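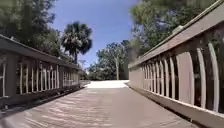
Wooden footbridge on the Brakside path, with railings on both sides.

Brakside path bridges due for board and railing work

Work on the two footbridges along the Brakside path is set to begin after 6/23/26, according to a notice from the Trumunden parks office. The job covers deck boards, railings and the approaches at each end. Total length of path affected is 800 yards.

On the wooden bridge, crews will check every crosswise deck board for soft spots and raised fasteners. An inspection in January marked 82 boards for replacement. Top rails will be sanded and sealed. Balusters that move under hand pressure will be refastened or swapped out.
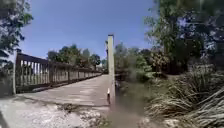

The concrete bridge needs less. Joints in the deck will be cleaned and resealed, and the gravel at the approach will be raked level with the slab to remove the lip that cyclists have reported. The brown railing stays in place. Its fixings will be tightened and any rusted bolts replaced.

"The decks are sound, but the edges and joints need attention before the next rainy season," said Tegwen Probert, path engineer for Trumunden.

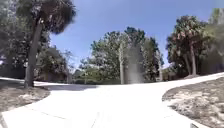
Concrete paving at the path junction will be ground down where slabs have shifted. Palms next to the pavement will be trimmed to give 8 feet of clearance. No trees will be removed.

Contractor Orkargate expects to finish in almost 16 working days. One bridge will be closed at a time, from 8 a.m. each working day, with a signed detour over the other. Cyclists are asked to dismount in the work area.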